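Stenitz is a small company in Trultville. We teach robots by remote control: a person moves the arm from a desk, in simulation, and the robot learns from these recordings. We started with 10 recordings of one door. Today our library holds 2,149.

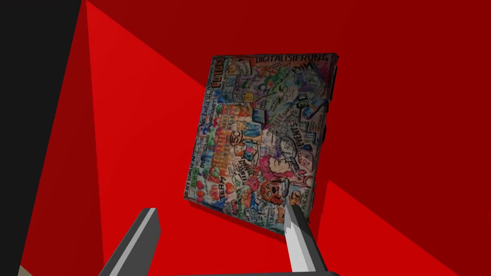

### What we do

Our operators work first in simulated rooms. Boards, panels and knobs are set at difficult angles, and the operator must bring the open gripper to them slowly. A new operator makes 100 practice runs before we keep any.
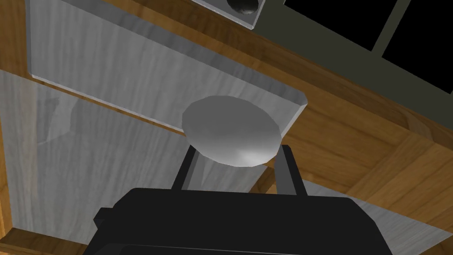
Abdelkrim Cherkaoui writes from Brunton that his team needed 3 mornings to learn our hand controls, and that he would like them a little lighter.

Visits are possible in August. Please write to Amber Vermeulen.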